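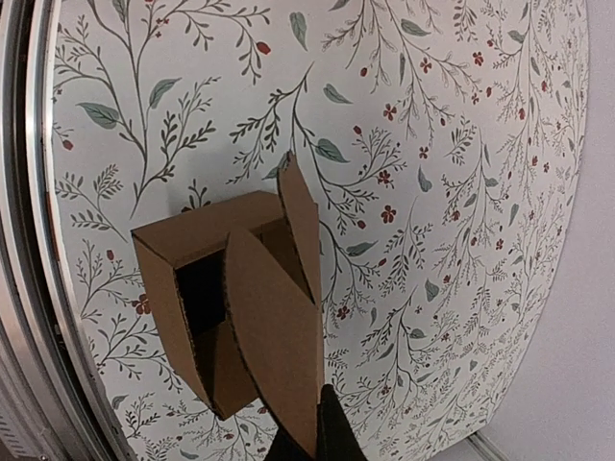
Moving House Without Losing Your Mind (or Your Deposit)
Speaker notes, Huia Baxter
Evening talk for the Moynihan tenants' group, 50 minutes plus questions

Opening (2 minutes)

Thank them for coming. Thank Getachew Belay for setting up the room and the sign-in sheet.

Say who I am. I have rented all my adult life and worked in the front office of a letting agency before I switched sides. I now help people with the paperwork when they move out. I am not a lawyer. If someone has a hearing coming up, send them to Teresa Ní Mhurchú at the back table and don't try to answer it from the stage.

Ask for a show of hands: who is moving before the end of the summer? Who has lost money from a deposit? Leave time for people to look around.

Part one: the lease

Most trouble at the end of a tenancy starts with a line in the lease that was skipped at the beginning. Ask people to take out their own lease if they brought it. Give them a minute.

Things to find:
The notice period, and whether it is counted from the day you send it or from the next rent day.
The cleaning clause. "Professionally cleaned" and "clean" are different things.
Anything about nail holes, paint and blinds.
Who to send the notice to. The name on the lease is sometimes an old manager.

Tell the Hultora Street story. The tenant gave notice by text, the manager read it and replied with a thumbs up, and the agency still charged another month because the lease said in writing, by mail. She got most of it back in the end, but it took until April and a stack of letters. Don't name the agency, even if asked.

Slide: sample notice letter. Read it out loud, slowly. It is four sentences. People will want to add an explanation of why they are leaving. Tell them to leave it out.

Part two: the record

Take photos on the day you get the keys and again on the day you hand them back. Same rooms, same corners, lights on. Open the oven. Open the cabinet under the sink. Run a tap in each photo session and film it.

Send the move-in photos to the landlord the same day by email. A photo that sits on your phone is still useful, but an email has a time on it that both sides can see.

My own count for this section: in my last year at the agency I kept a tally of deposit disputes that came across my desk. There were 142. In 22 of them the tenant had sent photos at move-in. Those 22 were the short files. I can't say more than that from one office, so don't let anyone quote it as a study.

Pause for questions here. Somebody usually asks about pets. Answer: put it in writing, photograph the floors, and keep the vet's flea treatment receipt.

Part three: packing

Keep this part light, they have been sitting a while.

Books go in small boxes. Everyone knows this and everyone ignores it.
Write the room on the side of the box. Once boxes are stacked you can't read the top.
Tape the bottom seam twice and run one strip across it.
Put bedding, a kettle, phone chargers, toilet paper and a screwdriver in one bag that travels with you.
Bolts from a bed frame go in a sandwich bag taped to the frame.
Keep the lease, the inspection form and the meter readings out of the boxes. I have met two people who packed their own evidence.

Ciarán Dunne has the list of places that give away used boxes. Point him out. The Tredero grocery will hold banana boxes if you ring before noon. They have holes in the bottom, so line them with newspaper.

If asked about movers: get the price in writing, ask if stairs are extra, and ask what happens if the elevator is out. I don't recommend companies.

Part four: handing back the keys

Ask for a walk-through with the manager present. Some will say no. Ask anyway, by email, and keep the reply.

Read the meters last. Photograph them with the door number in the shot if you can manage it.

Give a forwarding address in writing. In many places the clock for returning the deposit doesn't start until they have one. Check the local rule on the handout, page two, which Fouzia Sial updated this spring.

Get a receipt for the keys. If there is no receipt, photograph the keys on the counter or in the drop box.

Then wait out the deadline before sending the demand letter. Sending it early gives them something to argue about.

Questions

Stop at 8:40 at the latest, the building locks at nine.
Handouts are by the door, notice letters on the left, box list on the right.
Remind people to put the chairs back against the wall.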